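Feb 9, 2021
Sorting the small soft things, Winwood box

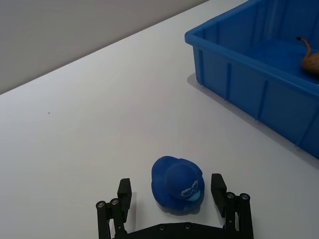 Carried on with the doll and puppet accessories from the Winwood donation. Czesław had done the shoes before I got in, so I started on the hats. Rule for now is one piece out on the white table at a time, look it over, write the slip, then into the blue bin. The bin goes through to Chinyere when I've finished a batch and she does the bagging.

The blue bucket hat with the goggles printed on the front is staying as 93. It was down as 'sun hat, plain' on the old list, and that needs changing. I've written it up as 'bucket hat, toy size, blue, goggles print on crown, white outline and light blue lenses'. Menaka would like the print mentioned first so it can be found by searching. Fine by me, but then the rest of the hats ought to be done the same way and I'm not going back over the May batch for it.

The floppy brims are a nuisance to store. Stacked in the drawer they take a crease and it stays. Tried a ball of acid-free tissue in the crown and a loose ring of it under the brim on a spare hat from the handling set. Holds the shape well enough with the lid on. Adebayo thinks the ring is overdoing it and a flat sheet would be enough. Will leave one of each in the cupboard and compare them in May.

Blue on blue is hard on the eyes by the afternoon. With a dark blue hat in a blue bin it's easy to think you've put the thing down somewhere else. Asked Innes whether there's a white or grey bin going spare. There are 2 in the Omska store but both have split rims, so no. A sheet of white card in the bottom would do the same job. Not done yet.

Slips: the Falance pencils smudge on the coated tags. Use the uncoated ones from the top drawer - the coated ones can go back to the front desk.

The brown piece in the bin with the curved stem still has no proper name. I had it as 'fruit or nut?', Czesław says part of a costume, Chinyere says leave it as 'unidentified, brown, with stem' and move on. Gone with hers.

Left to do:
Change the list entry for 93
White card for the bin
5 scarves, then the bags
Ask Menaka if the handling set gets numbers or stays as it is
More tissue, we're on the last pack

Uzor boxes are not to be opened until this lot is off the table.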